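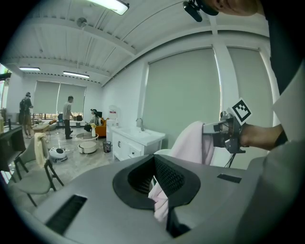

Office Life Team, Drollanport

Cloths, the sink corner and a few small requests

Hello again from the sink end of the room. It has been a while since we had a proper item in the newsletter, and there is quite a bit to catch up on, most of it concerning cloths.

Those of you who have been with us since the Slanina building will remember the old blue checked ones, which were lovely when they were new and had turned a sort of dishwater color by the time we moved. We held on to them far too long, mostly out of affection. In January we finally let them go and bought 41 new ones, in several colors, and the pale pink (the one going down into the round black opening in the photo) has been the clear favorite ever since. They are soft, they take up a spill in one go, and they look cheerful hanging up. A few people have asked where they came from, and the answer is the household shop on the Vorkholm road, second aisle, next to the candles.

Please keep the pink ones for counters and tables, and for the sink and the faucet if you are feeling generous. Yellow is for floors, and for anything you would not want near a mug. We did write this on a card, but the card got splashed and then it got lost, so for now the newsletter will have to do. If you use a cloth for something truly awful - coffee grounds, for instance, or the inside of the fridge after a holiday weekend - give it a good rinse before you drop it in with the others. It takes half a minute and makes a big difference to the whole batch.

While we are over there, a word about the white cabinet with the basin on it. The top drawer is for clean cloths, folded in thirds, pink on the left. The drawer under it had slowly filled up with sauce packets, rubber bands, single chopsticks and one very nice serving spoon, and we have now cleared it out. The spoon is being kept safe, so do come and ask if you have been missing it. The small black wastebasket by the water dispenser is really meant for tissues and tea bags, and lunch boxes should go in the big bins in the hallway, where there is room for them.

Several of you have written in about the orange armchair. Yes, it is staying! We know it was only meant to be with us until the Potix project wrapped up, but it has become the best seat in the room, and we would miss it. All we ask is that damp cloths are not left over the arms to dry. We found two there last month, and the fabric took a long time to recover.

The next general tidy is on Saturday, starting at 10 in the morning and going on until we run out of energy or pastries. You don't have to stay for all of it. Last time a handful of people came by for an hour, folded everything in sight, wiped down the window sills behind the blinds and went home again, and it was a very pleasant morning. Wear something you don't mind getting splashed, and bring back any cloths that have traveled home with you in a lunch bag. We have all done it, and there will be no questions asked.

If you would like to help but can't make the tidy, call extension 659 and we will find you something small to do during the week. Folding is always welcome, and so is anyone who can get the bottom cabinet door to close properly.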